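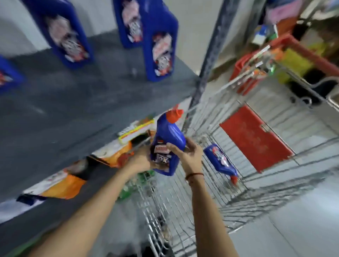 Staloscombe Community Forum > Home and Garden > Cleaning and Repairs
Topic: Hard water ring in toilet, what works?

egalbraith
We moved into the Gratell Road houses in June and all three toilets have a brown ring at the water line. I scrub it and it looks better for a few days, then it's back. The water report that came with the closing papers says very hard but doesn't say what to do about it. I've gone through two bottles of the regular blue stuff. Is there something stronger or do I need a softener? House was built in the seventies if that matters.

tennant_j
The ring is mineral, mostly calcium with some iron in it, which gives you the brown. Bleach won't touch it. You want an acid. Read the back of the bottle and see what the active ingredient is. If it says hypochlorite, that's bleach. If it says hydrochloric, citric or lactic acid, that's the kind you want.

Turn off the supply valve and flush so the bowl is mostly empty, or the cleaner gets watered down. Put it up under the rim, leave it for the time on the label, brush, then turn the water back on.

DO NOT use both kinds on the same day. Bleach and acid together make chlorine gas.

Sorcha G
Plain white vinegar. Pour it in at night and flush in the morning. I have never bought toilet cleaner for this and I've lived here longer than most of you. All those bottles are a waste of money.

hmacleish
Vinegar is fine for keeping a clean bowl clean. On a ring that has been there for years it will take you forever. I did plumbing for a living and I've seen people pour a gallon a week down there and still call me.

Sorcha G
Well, mine are clean.

hmacleish
And how old are your toilets?

Sorcha G
Four years.

hmacleish
OK then.

ngan_ling
I used a pumice stone on mine. Keep it wet the whole time and don't lean on it. Took the ring off in one evening. I would not do it on a colored toilet or one where the glaze is already dull.

tennant_j
I'd be careful with pumice. It can leave fine scratches and then the scale has something to hold on to. My sister-in-law did her upstairs bathroom that way and now it stains faster than it did before.

ngan_ling
Mine hasn't, and it's been two years. I think it depends how hard you go at it.

egalbraith
Thanks all. I checked the bottles under the sink and they are both bleach, so that explains it. I'll look for an acid one this weekend. Does brand matter? The hardware store on the square had one called Esex that I've never heard of.

hmacleish
Brand doesn't matter. Look at the ingredient and the percentage. Around ten percent is plenty for a home toilet. Wear gloves and open the window.

ngan_ling
Don't pay hardware store prices. My cousin overseas makes fun of what we spend here.

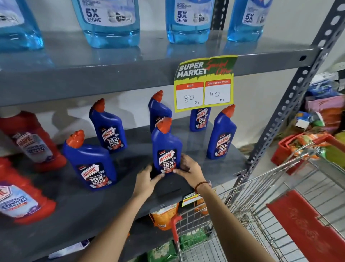

Glass cleaner on the top shelf, toilet cleaner underneath. The special offer sign has 80 Rs written on it.

Sorcha G
What is that in dollars?

ngan_ling
A bit over a dollar. I don't know which product the sign goes with, so don't hold me to it.

tennant_j
Back to the question. Euan, before you spend anything on a softener, get the hardness tested. Menzies on the county road will do it if you bring them a jar of tap water. A softener is a big purchase and then there's the salt on top of that.

hmacleish
I'd go the other way. If all three toilets are doing it, his water heater is getting it too. I've pulled elements out of heaters on Gratell Road that were caked solid. A softener pays for itself there. But yes, test first.

Sorcha G
My heater is from 1998 and no softener.

hmacleish
Have you ever drained it?

Sorcha G
No, and I'm not going to start now.

egalbraith
Update, Thursday, August 29, 2019. Bought an acid cleaner, shut the valve, left it on for half an hour. Two of the toilets came up white on the first go. The downstairs one needed three rounds and there is still a shadow at the back where the brush doesn't reach well. I also have crust in the little holes under the rim and the flush is weak on that one. Is that the same problem?

tennant_j
Same problem. Dry the underside of the rim, pack it with paper towels soaked in the cleaner, and leave them there for the label time. Gloves on. Take the towels out before you flush. A bent piece of wire will clear whatever is left in the holes.

hmacleish
Use plastic-coated wire or you'll get gray marks on the china.

egalbraith
Will do. Jar of water goes to Menzies on Saturday.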